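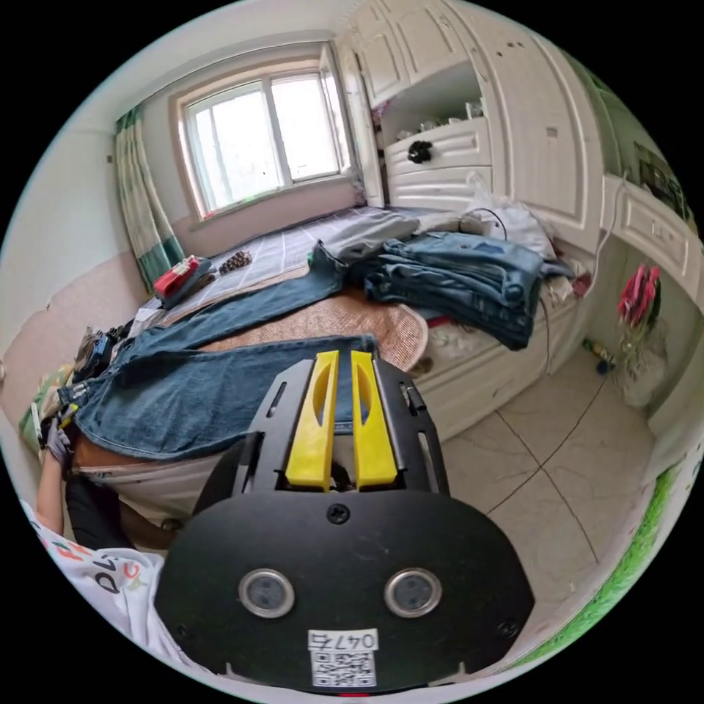
The two-finger hand tool lined up with a pair of jeans, with more denim waiting farther up.

Members of the Goslow shared workshop are spending August on a laundry folding project, and the part that has taken up most of their evenings is a hand tool with two yellow plastic fingers.

The tool is held by a person and works like the end of a robot arm. One person wears a gray glove and takes the waistband of a pair of jeans. The yellow fingers take the other end, at the hem of a leg. The two ends are brought together, the garment is turned, and the fold is made again until the jeans are small enough to stack. Recordings from the tool will later be used to program an arm that the group is assembling at the workshop on Drallance Street.

The group chose jeans for the first round because the cloth is heavy and keeps its shape when it is put down. T-shirts were tried for two evenings in the spring and dropped. Thin cotton slid out of the fingers or bunched up between them, and the members decided to come back to it once the grip was better.

The target for the month is 787 recorded folds. By Monday the count stood at 444. Of those, 113 were marked for repeat, mostly for one fault: the fingers closed on a single layer at the hem and left the other layer behind. Those recordings are being kept in a separate folder, and the members have not settled whether to use them.

Folding has been done away from the workshop, in a bedroom at a member's home. The workshop benches are narrow, and a pair of adult jeans hangs over both sides. A round woven mat gives the jeans a surface that does not shift much when they are pulled straight. Daylight has also been easier to work with than the tube lights at Drallance Street, which flicker in the recordings. Sessions run from 10 a.m. to early afternoon, and stop when the sun moves off the window. 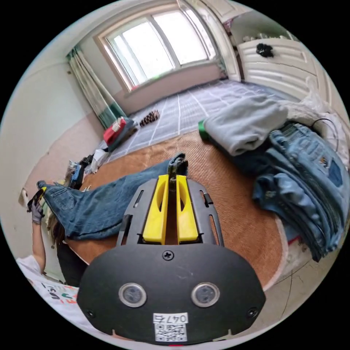
The fingers hold the hem of one leg while a gloved hand lifts the waistband.

The finger design has been through several versions at the workshop. The first fingers were solid and stiff, and they pushed the cloth away before they could close on it. The current ones have an opening cut through the face, which lets them bend a little as they press. They are printed on the workshop's Premora machine, and a set takes most of an evening. Members have asked that anyone booking the Premora during August check the sheet by the door first, as two print jobs were stopped halfway last week by people who thought the machine had been left on.

The arm itself is not yet ready. Its base is bolted down and the shoulder and elbow joints move, but the wrist is waiting on a bearing ordered through Nomura, a parts supplier the workshop has used before. The first one delivered was the wrong size. A replacement is due before the end of the month.

Spending on the project so far comes to $300, most of it for motors and the remainder for filament, screws and gloves. The money came from the workshop's spring parts sale. No further funds have been requested, though the group has said that a second set of motors would let it build a matching arm for the waistband side. Until then a person will hold that end.

Once the recordings are finished, the first test on the arm will be a single fold, hem to waistband, with the jeans already laid flat. Picking a pair out of a pile will not be attempted this year. The group also plans to try towels, which have straight edges, and pillowcases after that.

More jeans are still wanted, in any size and any wash, as long as they are clean and have no loose beads or studs. Children's sizes are especially short. They can be left in the blue bin inside the Drallance Street entrance and will be passed on to the Goslow clothing swap when the recordings are done. Owners who want theirs returned should pin a name to the waistband.

The workshop is open to members every evening except Sunday. The print room closes at 9 p.m.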